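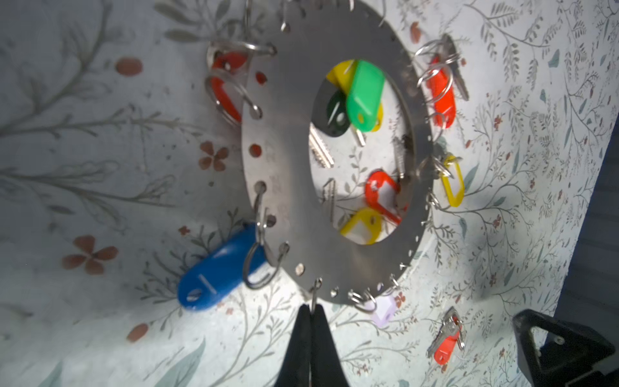
Unit 4: Keys, Rings and Tags

Course handout for Household and Small Office Records
Instructor: Rosângela Godoy
Lircombe Adult Learning Center
Revised May 8, 2019

Bring this handout to both sessions of the unit. You will also need the blank key register from Unit 3 and a pencil. Pens are fine for the final copy but not for the first pass, which always gets erased.

4.1 Terms used in this unit

Split ring: the coiled wire ring a key is threaded onto. Sold by outside diameter.

Tag: the plastic piece that identifies a key. Some have a paper insert under a clear window, others are a plain colored outline with nothing to write on. For the second kind the color is the only information, so the register has to say what the color means.

Ring plate: a flat metal ring with a row of holes near the outer edge. Wire hooks or split rings go through the holes and the keys hang from those. The plate can be mounted on a wall, and a key can come off without disturbing the ones beside it.

Bundle: any group of keys on one ring or on linked rings. A bundle is treated as one item until it is taken apart.

Register: the written list. One line per key, never one line per bundle.

4.2 Sorting a bundle

Lay the bundle on a table with a cloth over it. A cloth keeps the keys from sliding and saves the tabletop. Patterned cloth is harder to work on than plain because small rings get lost in the print, but most of us use what we have. 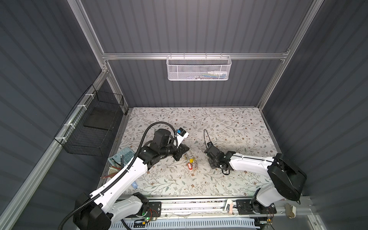 Fig. 4.1. A bundle on the cloth, with a red and a yellow tag.

Work in this order:

1. Spread the bundle so that every tag can be read or at least seen. Do not open any rings yet.
2. Write down each tag color and any wording on it.
3. Turn over each key and copy the stamped number, if there is one. Many house keys carry only the maker's name.
4. Open the rings one at a time. Put each key down next to its own tag.
5. Keys with no tag go to the right side of the table and stay there until the end.
6. Group the duplicates. Hold two keys together with the shoulders lined up and compare the cuts against the light. If one cut is off, they are two different keys, even when the heads match.

Do step 6 slowly. In the February class one group merged a shed key with a side door key and the mistake went through to the final copy.

4.3 The register

Use the columns in this order: line number, tag color, tag wording, stamped number, what it opens, copies, where kept. Leave "what it opens" blank until someone has tried the key in the lock. A guess goes in pencil with a question mark.

Sample lines:

Line 1. Red. "Front." Stamped 490. Front door. 2 copies. Plate.
Line 2. Yellow. No wording. No stamp. Storage closet. 1 copy. Plate.
Line 3. No tag. Stamped 102. Desk drawer? 1 copy. Envelope.

If you want to add up copies at the foot of the page, a pocket calculator is plenty. Keep it and the pencils at one side so the middle of the table is left for the keys. 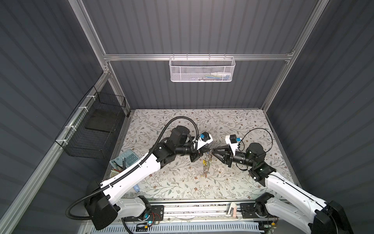

Fig. 4.2. Keys at the center, calculator and writing things to the left.

4.4 Choosing tag colors

Pick the colors before you start tagging. Red, yellow, orange and lavender are common in mixed packs, but red and orange are easy to confuse under a weak bulb. If you have to use both, give them to keys that hang far apart, or put wording on one of them.

One color should mean one thing. It can be a room, a building or a person - any of these works, as long as the register says which. Do not switch systems halfway through a plate.

Twelve keys is a comfortable number for one plate. Past that the tags start to overlap and people lift off the wrong one.

4.5 Putting things away

Keys go back first, then the tools. Check each key against its line as you return it.

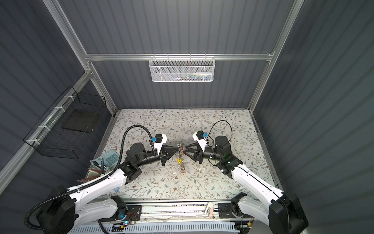 Spare rings and unused tags should go in a small container with a lid, and the container can sit in a hanging basket or on a shelf. Mesh baskets are good for this because you can see what is in them, though loose rings will fall through the larger grids. Shake out the cloth over a tray before folding it.

Untagged keys go in an envelope marked with the month. Keep the envelope for a year. After that, try each key once more and recycle what is left with scrap metal.

4.6 Homework

Complete a register for one bundle from your own home or workplace. Leave out the street address. Attach a sketch showing where each key is kept, and note any key you could not identify.

Read section 4.4 again before the second session. We will tag the practice set and fill in the "where kept" column together.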